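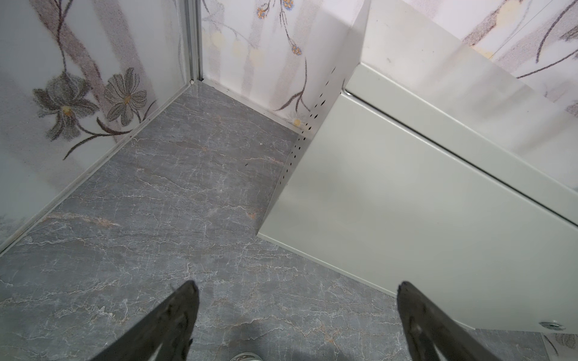
the gray floor, corner next to the cabinet

marta_k
Hello all. I moved to a flat in Pidgate in March and the kitchen has this gray floor with marble pattern. The white streaks are fine for me, but there are also thin rust-brown ones. Is it iron inside the stone, or is it a printed pattern? The owner does not know. I want to use a vinegar cleaner, 20 ml in a bucket.

Cronin75
No vinegar until you know what it is! If it is real marble the acid eats the polish. I paid 130 to have my hall repolished after seven months of "natural" cleaning.

sindow_tiler
Looks like printed porcelain to me. Search for two tiles with the same veins. If you find a pair, it is printed and vinegar will do no harm.

Cronin75
I don't agree. Vinegar is bad for the grout also, even with porcelain.

sindow_tiler
Once a month, diluted? I have laid floors for 20 years and never saw grout die from this.

Niamh Heffernan
You can test with one drop of lemon juice in a hidden place — under the fridge, for example. If it fizzes or leaves a dull spot, it is marble or limestone. Then only pH 7 soap.

marta_k
Thank you, I will try the lemon. I have to ask the owner first, he is careful with his deposit rules.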